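Gratholm Sim Rooms: data card

Wrist-camera episodes from simulated rooms, for training pick and place policies.

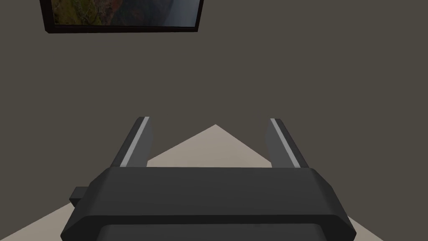 Gratholm is a set of 2,000 simulated episodes collected for imitation learning. Each episode holds the wrist camera stream, the joint positions, the gripper opening and a short written instruction. The wrist camera is fixed to the hand, so the two fingers stay in view even when there is nothing else near them but a pale floor and a dark wall. We kept such frames in. Policies trained only on frames with an object in sight did badly in our own tests when the arm had to search, and a bare corner with part of a wall picture at the top is a fair sample of what the camera meets during a search.

How the episodes were gathered

An operator drove the arm with a hand controller. Recording began when the instruction was shown and stopped when the operator pressed the end button. Episodes where the arm hit its joint limits were thrown away and recorded again. Failed grasps were kept if the operator went on to try again within the same episode.

The rooms were built with Viltari, our scene tool. There are 23 room layouts. Wall colour, floor colour and wall pictures are drawn at random at the start of each episode and do not change until it ends.

Layout of the files

One folder per episode. Inside it:

- `wrist/` colour frames, numbered from zero
- `state.csv` one row per frame, joint positions first, gripper opening last
- `task.txt` the instruction, in English
- `room.json` layout number and the colours used

Gripper opening is stored as a fraction, where 0 is closed and 1 is fully open. Version 2 had these the other way round. If you have old loading code, check it before you train.

Splits

Three layouts are held out for testing and do not appear in the training split. Please don't tune on them. The validation split uses training layouts with different colours.

Known problems

- Shading is very even in some rooms, and the line between two walls can be hard to find. Methods that rely on corners or edges may suffer.
- Wall pictures come from a small pool and repeat across layouts.
- There is no depth stream. Depth can be rendered again from `room.json` and `state.csv` if you have Viltari installed.
- Some instructions contain spelling mistakes. We left them as typed.

Use

Free for research and teaching. We have not tested policies trained on this set alone on a real arm, and would not advise it.

Related

- Putevell: tabletop sorting episodes
- Soltani: drawer and door episodes
- Viltari: scene tool and room layouts

Last updated: 15/06/2021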